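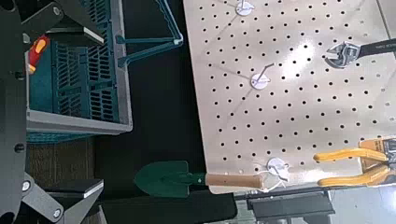 Moving Your Saved Games to a New Console

Before you start, plug in both consoles and sign in to the same Kasoma account on each. It's worth making a cup of coffee too, as a big library can take a while!

1. On the old console, open Settings, then Storage, then Move Saves.
2. Pick the games you'd like to bring along (up to 8 at a time).
3. On the new console, choose Receive and type in the code you're given.

Note: Screenshots move separately, 4,000 at most.

Caution: Please don't turn off either console until you see Finished on both screens.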